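Keeping one arm running at Ganlow

The technician who looks after the single-arm food cell at Ganlow starts with the cable. On Thursday mornings, before anything is powered up, she runs the gripper lead through her fingers from the wrist to the far end and feels for flat spots.

"It fails there first," she said. "The motors are fine. The joints are fine. You lose a gripper because a wire got bent the same way too many times."

The cell handles fruit and bakery items, moving them between a basket, a plate and the bare tabletop. It has been in its present spot since February, when the shop moved it from a smaller bench at Somogyi. The move took a day. Getting it to pick as well as it had before took 2 weeks.

Most of that time went into the height of the table. The new top sat slightly lower at one corner, and the arm had been taught against the old one. She shimmed the base, taught the home position again and then went through every pick point by hand with the speed turned down.

"You want to be bored when you do that," she said. "If it's exciting, you're going too fast."

Baskets cause more trouble than plates do. The rim is the problem, as a finger that comes down a little wide can catch the weave. Her rule is to teach the approach straight down and leave the sideways correction for when the gripper is still well clear. 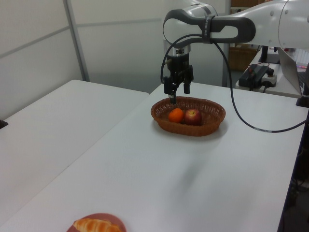

Grular, asked about the same job, takes a different line and would sooner have the operator close the fingers partway before the descent, even if it costs a second on each pick. She has tried it that way and does not object to it. On round fruit she found the narrower opening less forgiving when a piece had rolled.

Finger wear is checked at 900 cycles. She holds the tips together against a light and looks for a gap. The last pair was changed at cycle 418 of a run after one tip started to lean, and she keeps the old ones in a drawer as spares for setup work.

"I don't mind scratching those," she said.

Pastry has its own settings, with a lower grip force and a slower close. She wrote them over several evenings and still adjusts them when the bakery supplier changes. Everything she teaches starts with the gripper parked over the item, fingers pointing down.

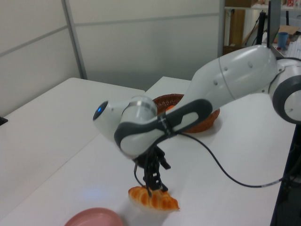

Cleaning takes 7 minutes at the end of a shift. Crumbs and glaze are the main concern, so she wipes the tabletop and then the fingers, and finishes with a dry cloth on the wrist. A croissant set straight on the white surface, with no plate under it, means the fingers work close to the table, and she gives their tips a second wipe after those runs. The long black cable that trails over the tabletop gets wiped too, all the way to its silver connector. She does not use spray anywhere near the joints.

The tie at the elbow is another regular item. Too tight and the cable has no slack when the arm folds. Too loose and it slides. She replaces it whenever she has the lead off, and checks it by moving the arm slowly through its full reach.

Minness supplies the replacement leads, and she keeps two on the shelf. Asked what she would change about the cell, she said she would like the cable to come down from overhead.

"It would be off the table then," she said. "I've asked. It's on the list."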